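Gramik Two-Arm Maintenance Unit

Takes the dull half of the job. Leaves you the paperwork.

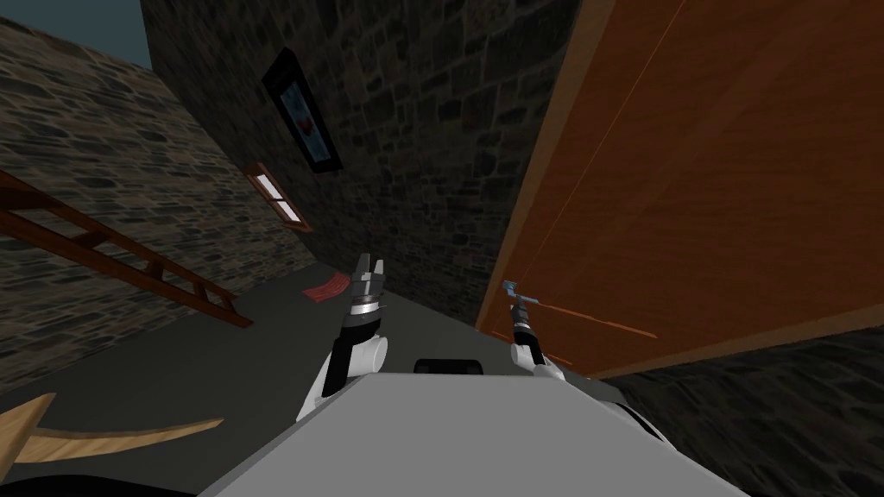

Maximiliano Lagos writes that his crew at Valdebenito wanted to know one thing before the demo was over: who gets the night shift now? Fair enough. The Gramik does, and it has yet to ask for a swap.

Two arms, each with its own two-finger gripper, so one can hold a hand tool while the other stays free. It fits in tight quarters and doesn't mind stone walls.

What changes for your people: fewer hours in awkward corners, more hours planning routes and checking logs. Some will like this. Some will miss the corners – allow a month for grumbling.

Training is one day per operator. Every job can be rehearsed in simulation first, where dropping things is free.

Service interval: 1,000 hours
Spare finger set: part no. 251
Operator manual: 230 pages, index included

Sold and serviced by Divis. Ask for a quote, or for the short manual.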